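Werkstattheft Textil, März, 8:40 Uhr

Vergrauung, Fortsetzung. Die Baumwollstreifen aus der Hollari-Reihe hängen seit gestern Abend auf der Leine und sehen bei Neonlicht alle gleich aus. Am Fenster leider nicht. Streifen mit Enthärter im Spülgang: gelblich. Streifen ohne: grau, dafür ehrlich hart, man könnte damit Fugen abziehen.

Wasser aus dem Hahn nochmal titriert. Ashwin Namboodiri hatte auf den Zettel »weich« geschrieben, und ich habe das eine Weile geglaubt, weil seine Handschrift so überzeugend ist. Es ist nicht weich. Damit war die Dosierung in den ersten Läufen zu niedrig, und der ganze schöne Vergleich der beiden Pulver vergleicht vor allem, wie gut sie mit zu wenig Pulver klarkommen. Interessante Frage, nur leider nicht unsere.

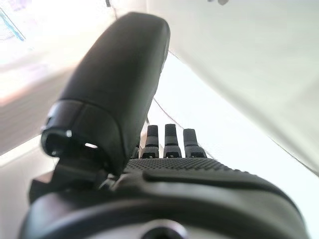

Was heute läuft

Neuer Ansatz mit 500 ml Stammlösung aus Prolteo, angesetzt in der braunen Flasche. Bitte nicht mehr in die klare umfüllen, der Aufheller mag kein Licht. Wer es trotzdem tut, schreibt wenigstens die Uhrzeit drauf.

Maschine 2 statt 1, bei 1 hängt wieder der Temperaturfühler. Er meldet 34 Grad, egal was man einstellt, auch bei ausgestecktem Gerät, wenn man ihn ließe. Narayanan will ihn tauschen. Ich habe vorgeschlagen, ihn zum Referenzwert zu erklären.

Begleitgewebe diesmal vorher entschlichtet. Beim letzten Mal saß die Schlichte noch im Gewebe und hat den Ruß gesammelt wie eine Fensterbank. Rußlösung vor jedem Schöpfen aufrühren, sonst bekommt der erste Streifen klares Wasser und der letzte die Kohlengrube.

10:15 Uhr. Weißgrad am alten Satz gemessen. Dunkle Unterlage unter dem Streifen drückt den Wert, einlagig sogar deutlich. Also ab jetzt vierfach gefaltet messen und immer auf derselben Kachel. Praltadton macht das in ihrer Anleitung angeblich genauso, nur steht es dort in einer Fußnote, die beim Kopieren verloren gegangen ist.

Nebenbei die alte Streitfrage: Sieht Weiß neben Grau weißer aus? Ja. Narayanan Thomas behauptet, Bettenhäuser leben davon. Für die Sichtprüfung heißt das: neutraler Hintergrund, kein graues Zeug daneben.
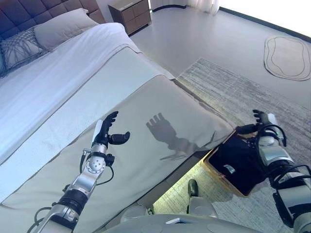
Kopfteil dunkelgrau, Läufer hellgrau, Bettdecke weiß.

13:30 Uhr. Zweiter Spülgang fertig. Schaum im Siebfach, also wohl doch überdosiert, womit wir beide Fehler einmal sauber durchhätten. Spülwasser aufgehoben, pH noch messen.

Die Streifen aus dem Trockner nicht bügeln. Der Glanz verfälscht die Messung, und auf zwei Streifen ist jetzt die Spitze vom Eisen verewigt. Falten lieber von Hand ausstreichen, über Nacht unter die Platte legen.
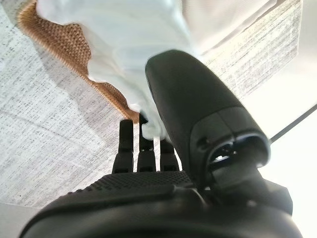
Weißes Tuch, in Falten.

Offen: Fühler, pH, neue Rußcharge bei Setiawan bestellen. Ashwin nach dem Zettel fragen, freundlich.

Letzte Einträge
Pilling an Mischgewebe, zweiter Anlauf
Flusensieb: Wiegen oder wegwerfen?
Kalkseife, Fotos und Flüche
Rotweinflecken nach Prolteo-Vorbehandlung
Inventur Begleitgewebe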